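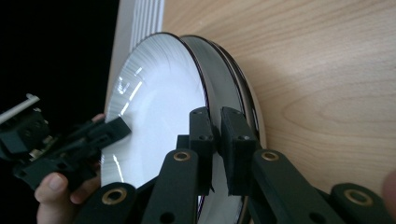 Guardar discos em casa ou no escritório dá mais chatice do que parece, e é para isso que serve a caixa Trasley 400. Leva CD, DVD e Blu-ray, até 400 unidades, em bolsas individuais, com tampa e fecho. Quem ainda tem os discos em pilha, postos de pé e encostados à madeira, com as bordas escuras umas em cima das outras, sabe como é procurar o do meio. Tirar um, caem três. Com a Trasley puxa-se a bolsa pela etiqueta e pronto.

Ref. 3253
Disponível: sim, envio em 2 dias úteis
Cores: preto, cinza claro

O que vem na caixa

Caixa exterior com pega
Bolsas numeradas para 400 discos
Folhas de índice, em papel (também há ficheiro para imprimir, ver mais abaixo)
Separadores alfabéticos
2 chaves, iguais

Atenção: as caixas compradas antes de junho traziam uma chave só. Quem quiser a segunda pede pelo formulário, paga-se apenas o porte.

As bolsas

Frente transparente, trás em tecido não tecido. O lado gravado vai sempre virado para o tecido. Parece evidente mas metade das devoluções que recebemos vem com os discos ao contrário, e depois queixam-se de marcas. O tecido não risca. O plástico, com pó no meio, pode riscar.

Cada bolsa leva um disco de cada lado, portanto 200 bolsas. Não meter dois no mesmo lado. Cabe, mas ao puxar um vem o outro atrás e a costura abre com o tempo.

As bolsas penduram em duas calhas. Correm bem quando a caixa está até três quartos. Cheia mesmo, fica um pouco apertado, convém tirar a primeira fila para folhear. Estamos a ver com a fábrica uma calha mais larga, ainda sem data.

A caixa

Estrutura em MDF revestido, cantos em metal, fundo com pés de borracha. Empilha até duas, a terceira não aconselhamos. O fecho é simples, serve para manter a tampa no sítio e afastar crianças, não é um cofre.

Pega dobrável de um lado só. Cheia pesa bastante, transportar com as duas mãos. Para quem muda discos de sítio todas as semanas (rádios, bibliotecas, DJs) temos a versão com rodas, a Trasley 400 R, mesma capacidade, pega telescópica.

Onde pôr

Sítio seco, sem sol directo. Garagem e sótão não, a não ser que sejam isolados. O calor empena o disco e a humidade entra pela borda, sobretudo nos graváveis baratos. Junto ao radiador também não.

Limpeza: pano macio e seco, do centro para fora, em linha recta. Nunca em círculos. Deixar arejar antes de voltar à bolsa se usar líquido.

Compatível com

Discos de 12 cm, todos os formatos
Discos de 8 cm: cabem mas escorregam para o fundo, usar o adaptador Culex (vendido à parte)
Livretos de CD: sim, na frente, até umas 12 páginas
Vinil: não. Perguntam muito. Para vinil ver a linha Flanagan, singles e LP

Outras capacidades

Se a coleção é grande há o armário Lirnaleck, gavetas metálicas, 4000 discos, usa as mesmas bolsas da Trasley. Dá para começar pela caixa e passar tudo depois, calhas iguais. O Lirnaleck é entregue em palete e precisa de 2 pessoas para montar. Prazo mais longo, confirmar connosco antes de encomendar.

Bolsas avulso em pacotes de 50. Separadores avulso também. Chaves só a pedido.

Perguntas que chegam sempre

Posso guardar os discos com a caixa de plástico original?
Não, só em bolsa. Caixas jewel inteiras não entram. Há quem guarde as capas numa caixa de cartão à parte, com o mesmo número da bolsa.

O índice é em papel?
É, mas o ficheiro está na página de downloads, folha de cálculo, quatro colunas: número, título, formato, notas. Podem acrescentar mais.

As etiquetas saem?
Saem, com calma. Se ficaram muito tempo ao calor deixam cola na bolsa. Nunca colar etiqueta no próprio disco, desiquilibra na leitura e alguns leitores de carro não o devolvem.

Serve para cópias de segurança?
Serve para as guardar, sim. Testar os graváveis de vez em quando, a caixa não faz milagres com um disco que já vinha fraco. Duas cópias em sítios diferentes é o mínimo.

Cheira a novo?
Um bocado, nos primeiros dias. Deixar aberta antes de encher.

Encomendas e devoluções

Encomendas pelo site ou por telefone, dias úteis de manhã. Para escolas, bibliotecas e rádios fazemos factura com pagamento posterior, pedir orçamento com a referência 3253 e a quantidade. A partir de cinco caixas o porte é nosso, em Portugal continental. Ilhas sob consulta.

Devolução aceite se a caixa vier na embalagem de origem e as bolsas sem uso. Bolsas abertas não aceitamos de volta, excepto com defeito. Defeito de costura: mandar foto da bolsa, trocamos sem ser preciso devolver.

Garantia sobre a estrutura, calhas e fecho. As bolsas são consumível e ficam de fora, tirando o caso da costura.

A cor cinza claro está a sair um tom mais escuro que no catálogo impresso. É do lote, não é erro no envio. Quem precisar de caixas todas iguais deve encomendar de uma vez só e escrever "mesmo lote" nas observaçoes.

Preços e stock actualizados a 13 de outubro de 2022. Portes calculados no carrinho.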